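# Learning to love the corner store drinks aisle

17/06/2020

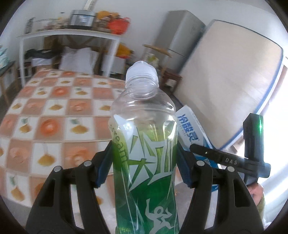
*Green label, big spiky characters, "scream" down the side.*

I have a confession: I pick drinks almost entirely by their lettering. Not by flavor, not by price (well, a little by price). If the type on the label looks like somebody had fun drawing it, I'm taking it home, and I will drink whatever is in there!

This all started back in October, when I moved to the Omalden end of town and started walking home past a tiny import store called Baert. It has one long aisle of drinks from all over, and for the first few weeks I went in for noodles and came out with noodles. Then one evening I stopped and looked at the shelves properly, and oh boy. Brush letters, bubble letters, letters made to look like lightning or melting ice cream. I stood there so long that the man at the register asked if I needed help finding something.

I can't read most of it, and I think that is part of why I enjoy it so much. When I look at a word in English I read it before I see it, so the shapes slip right past me. With a script I don't know, the shapes are all I get. I notice how thick a stroke is where it starts, whether it ends in a point or a blob, how much air there is between one part and the next. Then I go back to English labels and try to see them the same way, which is harder than it sounds but so satisfying when it clicks.

My friend Siebe Declercq got me drawing them. He paints signs for a living and he told me to stop taking pictures for a week and copy the letters by hand. So I bought a pad of 200 sheets and a fat marker, and I have filled 169 of them. Most are terrible! Jagged lettering especially fooled me. I figured you just draw a normal letter and stick some points on it, and what you get that way is a letter wearing a party hat. The points have to grow out of the stroke, so you lean into it early and let the marker speed up before you lift. Siebe says to move your whole arm. I keep forgetting and using my wrist, and my wrist lets me know the next morning.

If you want to try this, here is what I'd get:

- a cheap pad, so you don't feel bad about wasting pages
- one chisel marker and one brush pen (mine is from Zumero and it's still going strong)
- a ruler for the guide lines, at least for the first 40 pages or so

Work big. My early ones were small enough to fit on a stamp and I couldn't see what I was doing wrong. Once I went up to one letter per page, all the wobbles showed up and I could start fixing them. I do 3 pages a night now, after dinner, with the radio on.

Next I want to try a full word with a color fade behind it, light at the top and dark at the bottom. I have some ink left over from a Linex set and no idea whether it will blend or turn to mud. I'll put up the results either way, and if you have a favorite label, please tell me about it in the comments. Old soda, matchboxes, canned fish, anything. I'm especially short on canned fish.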